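Putting away winter clothes — wash first or not?

Drilleder
Posted Thursday
It's warm enough here that I want the heavy stuff out of the closet. Two coats, a few wool sweaters, scarves. My mother always washed everything before storing it. I only wore one of the coats a handful of times and it looks clean to me. Do I really need to wash it all?

Ghiță
Wash it. Moths go for sweat and skin oil, and you can't see either one. I skipped it one year and lost 4 sweaters. Everything has to be bone dry before the lid goes on, too.

Tunby
I don't agree. Washing wool every time wears it out faster than moths do. I air mine on the balcony for a day, brush it, and fold it. I've done that for 11 winters and had one small hole.

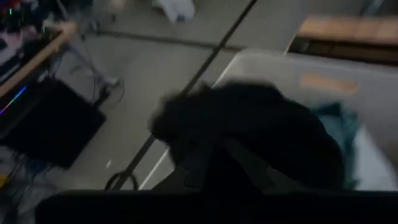 TUNBY'S PACKING NOTES
Duluth, January

Copied over from my old post. Sweaters get folded, never hung, or the shoulders stretch. Heavy things go at the bottom. Cedar blocks need sanding once a year or they stop smelling of anything.

Ghiță
Duluth is cold and dry for half the year. It's damp where I live and airing does nothing. One hole is still a hole.

Florencia Carrasco
You're both right for your own climate. I wash anything that touched skin and air the rest. Coats with a lining I take to the cleaner, $14 each last time. Take them out of the plastic when you get home.

Drilleder
Thanks. So sweaters in the wash and coats aired?

Florencia Carrasco
Yes. Check the collars first, they get dirty before anything else.

Tunby
Cold water if you must. And lay them flat.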